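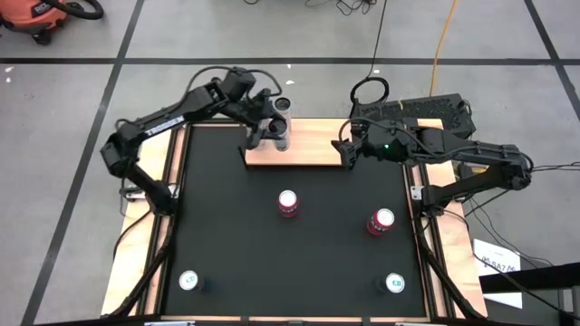
We finally have heat in the back half of the house, and it comes out of the ground! I know I've been going on about this since spring, so thank you for sticking with me through the permit posts and the long one about mud.

For anyone new: our place in Randville is an old two-story with radiators, and until this October they were fed by an oil boiler that was older than my marriage. We now have a ground source heat pump tied to two boreholes, each 200 feet deep, out past the pear tree. A sealed loop of pipe runs down and back up with water and a bit of antifreeze in it. The pump pulls warmth out of that loop and hands it to the radiators, and in July it can run the other way and cool the upstairs bedrooms (which I can't wait for, those rooms are ovens).

The drilling went faster than I expected and made far more noise. I warned the neighbors with a note and a loaf of banana bread, and I think the banana bread did most of the work. The crew came over from Tirnach with a rig that just barely fit through the side gate, and they were finished in 4 days, including the trench back to the basement wall.
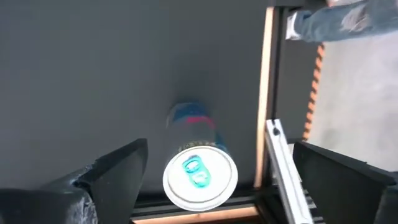 What I really want to talk about is water temperature, because that was the part I understood least going in. Our old boiler sent scalding water to the radiators in short bursts. A heat pump likes to send out much milder water for hours and hours. So the radiators never get too hot to touch now, and the first evening I kept walking over and putting my hand on them, convinced something was wrong. Nothing was wrong! The house was just warm, evenly, even in the hallway by the stairs where we used to hurry past in socks.

Kedir Yilma did our heat loss survey and went through every room with me. We have 17 radiators and he wanted bigger ones in a couple of spots, the north bedroom and the kitchen. I grumbled about the kitchen one (I lost a good bit of wall where the calendar used to hang) and I take it all back.

A few things I'd do again in a heartbeat:

Insulating the attic before anything else. It meant we could order a smaller pump.

Asking for the loop pressure readings in writing.

Having the old radiators flushed. The stuff that came out looked like coffee grounds.

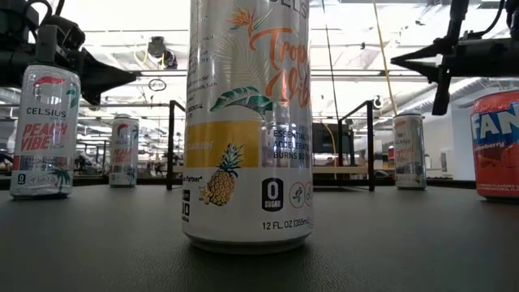

What I'm still figuring out

The thermostat, mostly. I'm a fiddler, and this system does not want a fiddler. Turn it down at bedtime and it spends the whole next morning catching up, so I've set one temperature and I'm trying to leave the poor thing alone. My husband has offered to put tape over the buttons.

I also haven't settled on the hot water schedule. Right now the tank heats in the early afternoon, and that's fine until everybody wants a shower after practice. I may add a second run before dinner and see what it does to the bill.

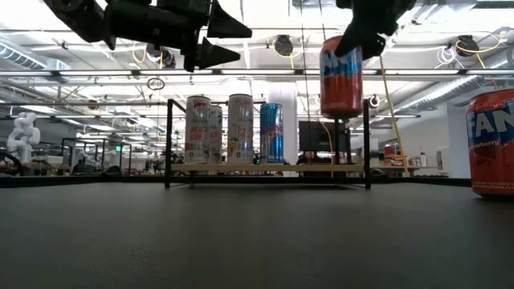
Cans lined up on the little shelf.

The first full electric bill hasn't arrived yet, so I'll hold off on numbers. When it does I'll put it next to last winter's oil receipts and post the whole thing, good or bad. If you're in Randville and want to come look at the pump, send me a message. It's about as loud as our fridge and I will happily talk your ear off in the basement.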